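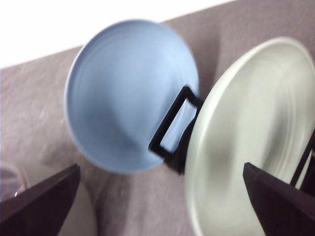 Attachment 1: Light blue plate and larger off-white plate, both on edge.

Wultuser Facilities Support
Ticket 2000
Subject: Plates leaning in dish rack, shared kitchen, Timen Building
Requester: Bohdana Shevchuk
Category: Kitchen fittings and small equipment
Priority: Normal
Status: Pending, awaiting requester

Original request

The new dish rack in the second floor kitchen does not hold the large plates properly. The smaller plates stand well enough, but the large dinner plates lean toward their neighbors and, when the rack is bumped, slide forward. One has been chipped already and was thrown away. The rack is used every day by two departments and I would like to know whether it has been put together correctly or whether a different model is needed. I would also like advice on where it should go, as the electric pot now has very little clear space on the right side.

The rack is the black Clindedel supplied by Kuzmenko in March. It replaced a wire rack that had rusted. No instructions were left in the kitchen.

Support response 1

Thank you for your request. Before an exchange can be considered, please carry out the checks listed below and report the result of each. Please empty the rack before you begin.

1. Place the rack on a flat part of the counter and press down on each corner in turn. Note whether it rocks.
2. Hold each upright near the base and attempt to move it from side to side. Note any that turn or lift.
3. Confirm that all of the uprights face the same way.
4. Return one small plate and one large plate to the rack, with an open space between them. Leave them for 5 minutes and note whether either has moved.
5. Measure the rack from end to end and the free length of counter beside the pot.

Requester update

The checks were completed on Tuesday before the lunch period.

Check 1: The rack does not rock on the counter.
Check 2: One upright near the end closest to the wall turns when held. The remainder are firm.
Check 3: The upright that turns was facing slightly away from the others. I have set it straight by hand, but it does not stay.
Check 4: The small plate did not move. The large plate settled against the next upright and stayed there. With the two plates in adjoining spaces, the rims touch.
Check 5: The rack measures 46 cm. I did not have enough room to measure the counter without moving the pot, so that figure will follow.

I should add that the large plates are heavier than the ones we had before. They came from the meeting room cupboard when it was cleared, and staff have become used to them.

Support response 2

Thank you for the detailed update. The loose upright is to be treated as a fault. The contact between rims is a loading matter and can be corrected without new parts.

Please load the rack as follows until the repair is made. Large plates should be placed at the end with the firm uprights, with one space left open after each. Small plates and saucers may fill the remaining spaces. The space beside the loose upright should be left free. Bowls should be turned over on a cloth and should not be hung over the uprights.

With regard to the position of the rack, please tell us how the pot is normally used, where its lid is put down during cooking, and whether the two items can be separated.

Requester update 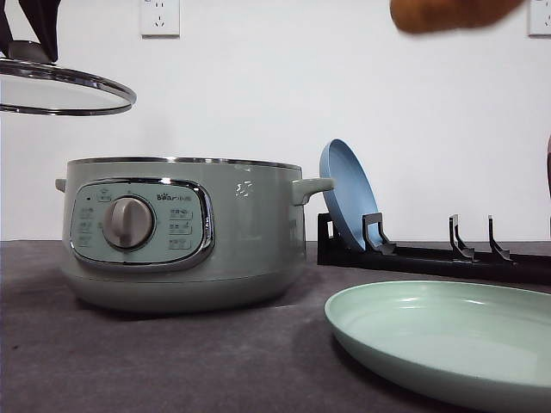 The pot is the green electric one marked Bear, and it stands on the dark gray countertop to the left of the rack. It is used mainly for soup and rice at midday. The right handle is on the same side as the rack, and that is the handle people have difficulty with when the pot has to be carried to the sink. The glass lid has no fixed place. Some colleagues rest it on the rack, on top of whatever is drying, and I suspect this is one of the reasons the plates are pushed over.

The pot could be moved to the left, but not by much before it reaches the bread bin. The rack could be moved to the right if the tray of mugs were placed elsewhere. I have no objection to either, provided that the departments are told.

Support response 3

Your comments have been noted. The following arrangement is recommended.

Move the mug tray to the shelf over the counter. Slide the rack to the right until there is a clear space of 30 cm between its near end and the pot. This space is to be kept for the lid, which should be laid on a folded dish towel with the knob down. Nothing should be rested across the top of the rack. The pot should be switched off, unplugged and allowed to cool before it is moved or carried.

A short notice for the kitchen wall has been prepared and sent to you separately for approval. Please amend the wording if the departments have their own rules on washing up.

Parts request

Kuzmenko has been asked to supply one replacement upright with its fixing screw. If the part is not available as a separate item, the whole rack will be exchanged. The chipped plate cannot be claimed under this ticket and should be entered on the ordinary crockery request form.

Outstanding items

Requester: counter measurement; approval of the wall notice; confirmation that the mug tray has been moved.
Facilities Support: delivery date for the replacement upright.

The ticket will remain open until the upright has been fitted and check 4 has been repeated with the large plates.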